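Day two of sorting the back room at Lirka and I am having the best time!! Two shelves done, three bags for the tip, one very good biscuit tin found.

Mariann and I have been arguing all morning over dark versus white. I'm on team dark, dust and all. Every pale speck shows up and I still love it next to a cream wall.

Dark with its specks, then the white block with its black and white square:

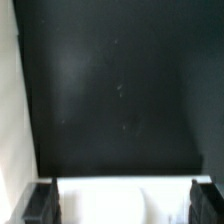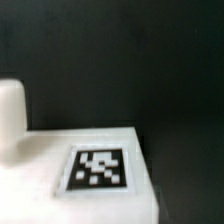 Next job is the cable drawer, which I've been saving up like pudding. Hawi is bringing labels and I've cut 400 little ties to length already. If you've got a good way of storing long leads, please tell me, I want to hear all of it!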